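Is the Navholm waterfront plan ever getting built?

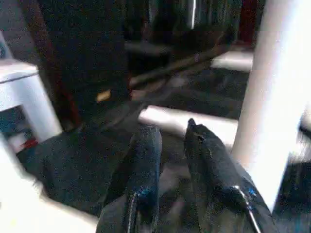
Photo: Clesthorpe Community Help

The city just put out a "preferred concept" for phase two at Navholm, the old freight lots behind the bus station. It has a hotel, a food hall and 60 apartments. We were shown something very close to this six years ago and all we got was new paving and a parking meter. I rent a small shop on the next block and my lease is up in February. The landlord wants a 15 percent increase on the strength of this plan. Do I have any reason to believe it this time?
— cornerlease

brickandtin
I'd treat "preferred concept" as meaning very little. It tells you which drawing the council liked. Look for three documents on the city's planning page: a signed development agreement, a funding commitment with a dollar figure in it, and a site plan application. When I looked there was only the first, and it was unsigned. Keane is named as developer, but their role is "exclusive negotiating partner," so either side can still walk away.

On the lease, ask for the increase to kick in when the food hall gets its certificate of occupancy. If your landlord believes in the plan, that should be an easy yes. Mine in Skundham refused, and I drew my own conclusions. Get any promise about foot traffic in writing or ignore it.

oldferryrd
never going to happen. they said the same about the ice rink

planreader26
Not quite as gloomy as the one above, though I wouldn't pay extra rent over it either. Phase one did get finished, late and minus the library branch. The thing I'd watch is the parking study. The hotel can't go to a hearing without it, and the packet says it will be "commissioned in due course" — no date, no firm named. You can email the city clerk and ask to be put on the notice list for that parcel. It took me two tries to get an answer.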